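July
By Marlo Quist

The Strebel Zallico running vest, after a spring and half a summer of it

So I finally gave in and bought a vest. I've been a handheld bottle person for as long as I've been running, and I was pretty smug about it too, but then I signed up for the Grimine trail race (more on that mess further down) and the rules said every runner had to carry water, a jacket, a whistle and something to eat. You can't do that with a handheld. I tried. I had a jacket tied around my waist and a gel in my sock and I looked like I was fleeing a yard sale.

The Zallico is Strebel's middle one. There's a smaller one that is basically two bottle pockets with straps, and a big one for people who run through the night, and I have no business in that one. I paid full price at the running store in Sesthorpe and I've put roughly 300 miles on it, most of those on dirt, a good chunk on the river path, and a few on the treadmill when I wanted to figure out why the left strap was slapping me.

Fit first. Strebel sizes by chest and tells you to measure over the shirt you'll run in. Please do this! I measured over nothing, like a person in a hurry, and ordered the small, and it went straight back. The medium fits me so close that I forget it after the first mile, with just enough slack for a long sleeve underneath. The two chest straps slide up and down on little rails, so you can put them wherever they bother you least. If you have a chest, you'll know how much that matters. I wear the top one high and the bottom one nearly on my ribs and leave the middle alone.

The rails are also my first complaint. The clips pop off them if you tug sideways, and they're small and gray, and I was on my hands and knees in a gravel parking lot at six in the morning looking for one. I found it in my shoe. They press back on with your thumb and I've gotten better at not yanking, but I'd still like a spare in the box.

It comes with two soft flasks that go up front. Together they hold 1,000 milliliters, so a little over a quart, and on a mild day that gets me through a long run without having to think about it. On a hot day it doesn't, and I plan a loop past the ball fields where there's a tap. The flasks taste like a pool toy for the first week. I soaked mine overnight with baking soda and a squeeze of lemon and that took care of most of it. The bite valves are good, you get a real mouthful and they don't drip on your shirt. Getting a full flask back into its pocket while you're moving is another story. It folds in half and sits there like a wet sock. What works for me is pushing out all the air before I screw the cap on and sliding it in with a finger down each side, and even then I usually walk a few steps to do it.

Do they slosh? With air in them, yes, horribly. Squeeze it out and they're quiet.

Pockets! This is where I got a bit carried away. There's a zip pocket on the right side that takes my phone, and it's a big phone. There's an open stretchy one on the left where I put trash, so gel wrappers and tissues and once a very nice pine cone. Below the flasks you get two more little ones, good for salt tabs or a car key on a clip (there is a clip, and it's up inside the zip pocket where I didn't find it for a month). In back there's one main compartment and a sort of tunnel pocket across the bottom that you can reach from both sides. My jacket lives in the tunnel. I can pull it out, put it on over the vest and stuff it away again without stopping, though I've been told I veer when I do it.

The main compartment has a sleeve for a bladder if you'd rather drink from a hose. I tried an old one I had in the closet and it fit fine but I felt it tug at my shoulders on the downhills, so I went back to flasks. If you're a hose person you may get on with it better than I did.

Now the bounce, because I know that's what most people want to hear about. Empty or lightly packed, there isn't any. Loaded with everything for Grimine it moved a little up and down on the fast bits, maybe the way a loose sweatshirt does. What cured it was snugging the side cords before I started and again after I'd drunk half the water, as the whole thing gets slacker when the flasks go down. The cords are easy to pull with cold hands. Letting them out is harder, and I've had to take the vest off for that.

Chafing: I got a raw patch on my collarbone on the first long one, and I blame the tank top. With a T-shirt I've had nothing at all. The edges are a soft folded mesh with no binding, and that seems to be the trick. One of the women I run with has the same vest and gets a sore spot under her arm where the side cord comes through, so put some balm there before you find out.

About Grimine. If you haven't done it, it's the one that starts at the quarry and goes up the fire road, and then somebody decided it should go up some more. It's a lovely race with terrible parking. They check your gear at the start, and I mean they really check it, I had to unpack my jacket and show them the seams. The Zallico took everything on the list with space left for a sandwich. I ate the sandwich at the top looking at the reservoir and got passed by a man in a kilt. My time was nothing to put in a newsletter, but I wasn't sore in the shoulders the next day, and after other long runs with a borrowed pack I couldn't lift my arms to wash my hair.

The whistle is attached to the left strap. It's loud. Don't test it in the kitchen.

Washing is simple enough. I take the flasks out and put the vest through a cold wash in a pillowcase and hang it over the shower rail, and it's dry by morning. The label says hand wash and I did that twice and then I stopped. So far the print has faded a bit at the back and the mesh has one small snag from a blackberry bush, and everything else looks the way it did when I bought it. The zipper got sticky with spilled drink mix once and an old toothbrush sorted it out.

What I'd change: a spare clip for those rails, a flask pocket that's just a little stiffer at the top, and a color that isn't gray or that odd mustard. I'd also like some reflective bits on the front. There's a nice strip on the back, but I run toward cars on the road, so they mostly see the part of me that doesn't shine. I stuck on some tape and it's holding.

Is it worth the money? It costs $40 more than the small one, and if you mostly run on roads and you're never out longer than an hour and a half, buy the small one or stick to your handheld and spend the difference on socks. If you've got a trail race coming with a gear list, or you like disappearing for a whole morning like I do, the extra pockets are what you're paying for and I use every one of them. I don't think you need the big one unless you already know you do.

I'd give it four out of 5. I'd have gone higher if it weren't for that morning in the gravel.

One last bit of advice, try it on loaded. The store in Sesthorpe will let you fill the flasks at the sink and jog around the block, and any decent shop should do the same. An empty vest feels great on everybody. Bring the shirt you'll wear, bring your phone, zip the phone in, and bend over to tie a shoe, as that's when things fall out. Mine kept hold of everything except the pine cone.
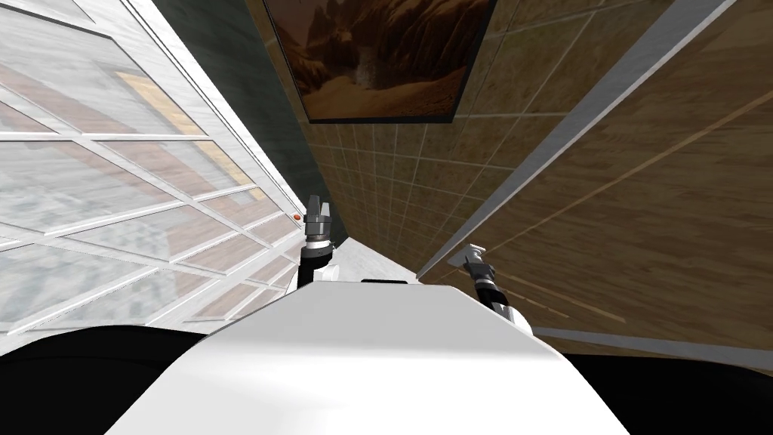
Issue 40, page 5

Next time I'm trying trail gaiters, so if you have a pair you love or hate, send me a note before I buy the wrong ones.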